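Hi Omprakash,

Progress report for the Skedix bedding project, covering the stretch up to 2018-12-05. I'll keep it loose and save the tables for the annex, like you asked last time.

Collection went better than I feared! We now have 3143 hand-held demonstrations cleaned and labeled, nearly all of them from real bedrooms in Polbridge, and the first training run on the full set finished on Monday night. I'd promised you a working grasp predictor by the end of the year and I think we'll make it – the smoothing part is another matter, and I'll get to that.

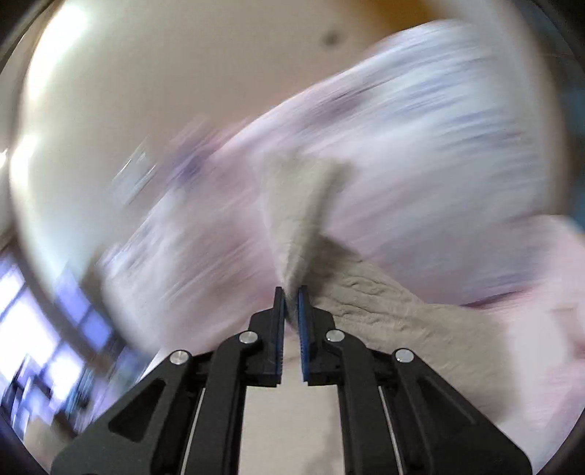
Our main result so far has to do with where you grab. The old model went for corners and hems whenever it could find them, which is fine on a towel and pretty hopeless on a bed that somebody slept in. So we asked our demonstrators to take small pinches in the middle of the cloth too, the kind where the beige fabric comes up in a little fan above the jaws and the creases all run down to the grip. Training on those mid-cloth pinches helped a lot with blankets. It did less for sheets, and I don't have a good explanation yet (thin cloth slips, sure, but I don't think that covers it).

Smoothing is behind schedule by four weeks. The policy picks a decent first pull and then dithers, especially when one layer lies on top of another and both have wrinkles. I'd like to try predicting which layer we're holding before we predict the pull. Singhal lent us time on their cluster for exactly this, so the extra compute won't touch your budget.
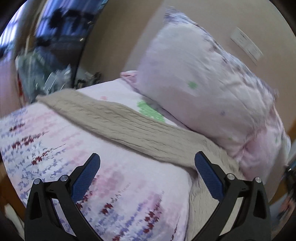
Jummai Nwosu thinks I'm being too gentle about the layers. Her view is that we should drop the single-blanket test altogether, score everything on beds with at least two kinds of cloth, and accept uglier numbers in the next report. I went back and forth on it and I'm mostly with her, though I'd keep the old test running for one more round so you can compare.

Next up in December: the layer labels, a rerun at Sterport, and then the smoothing retrain.

4 comments
4 shares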